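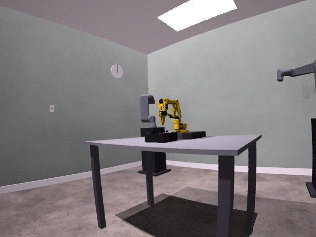 About us - Clokonetti - Automation for small workshops
Home | What we do | About us | Training | Contact

Who we are
Clokonetti is a small company that helps workshops to bring robot arms into their daily work. We plan the cell, we program it, and we stay with the people who will use it until they can run it without us. Our office and our training room are in Nodmont, above the old Goicoechea print works, which was also our first customer.

The company was started by Hyun-seo Lim and Valeriano Arrieta. Hyun-seo came from control engineering. Valeriano worked for many years at the packing line of Goicoechea, first as an operator and later as a shift leader. They met when the print works bought its first robot and the people on the line were told of it only on the morning when it arrived. Valeriano still speaks of that morning in our courses. The machine was good, but for a long time the operators walked around it and went on packing by hand.

How we work
We begin every project in simulation. Before anything is ordered, we build the room on the screen with its walls, its table and its arms, and we sit down in front of it together with the people who do the job today. A small arm on a table top can be moved to another place in a few minutes. Larger arms on pedestals can be turned, or taken away completely. In a real workshop the same change would need a forklift and a free afternoon.

The operators usually see problems that we do not see. In one project a packer asked how she should reach the label printer if the arm stood where we had put it. We had drawn the printer, but we had not thought about her shoulder. The arm went to the other side of the table, and the program became a little longer. We think this was a fair price.

What changes for the people
Customers ask us this question early, and we try to answer it openly. Some tasks go away. Lifting the same part from one tray to the next, for a whole shift, is work that an arm can take over. Other tasks appear: loading, checking, changing the gripper, deciding what to do when a part arrives in a wrong position. These tasks need training, and the training must happen in paid hours. We write this into our contracts.

We also ask that the management tells the team about the plan before we make our first visit. If there will be fewer people on a line afterwards, they should hear it from their own employer and not read it from our drawings. It has happened that we stopped a project on this point. We were sorry to lose the work, but we would do the same again.

Some things stay difficult. Older colleagues sometimes feel that their knowledge has no more value when the arm is installed. In our experience the arm needs exactly this knowledge, but it takes patience to show it, and we have not always had enough patience. The pace is another matter. An arm does not get tired and the person beside it does, so the cycle time is agreed with the operators and can be changed by them.

Fladia
Fladia is our training programme for operators. A group has no more than a few people, and no knowledge of programming is expected. The first part takes place at the simulator, where a collision costs nothing. After this the group goes on to its own cell, with one of us present. Until now 283 operators have finished the course, and over 3592 hours of practice at the simulator have been recorded. Valeriano teaches most of the groups himself. The next groups start in September.

Visit us
You are welcome in Nodmont, also if you have not decided to buy anything. Please write to us before you come, so that one of the two founders is in the house. Bring a drawing of your workshop if you have one. A sketch by hand is enough.

The entrance is from the courtyard, on the left side of the loading door. There is a lift.

Page last updated: May 11, 2025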